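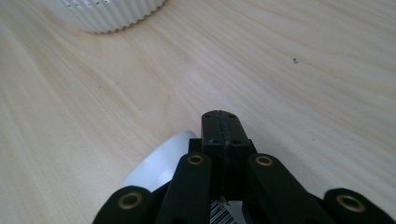
Tenholm bus stop names – data card

April 25, 2026, by Crescencio Tlapale

List of stop names for Dovville and Brokimwood, one per line, CSV. 1,551 rows. Old spellings kept where the sign still has them. Almost 600 have a second name in brackets.

Known problems: Figueroa Road is in there twice, will fix. Accents droped in the first 100 rows. No coordinates yet – don't ask.

Licence: use it, say where you got it.

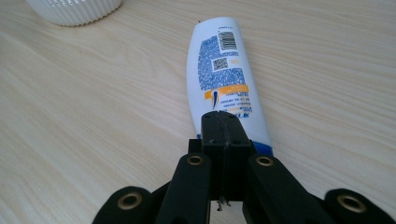

Shampoo bottle on its side, ribbed white container behind.

Version 3 out in April if I get teh time.

Comments

marl_k: Mill Lane is missing its bracket name
oldroutes: semicolons or commas? README says neither
marl_k: commas

Recent

Tenholm ferry timetables
Brokimwood street names, cleaned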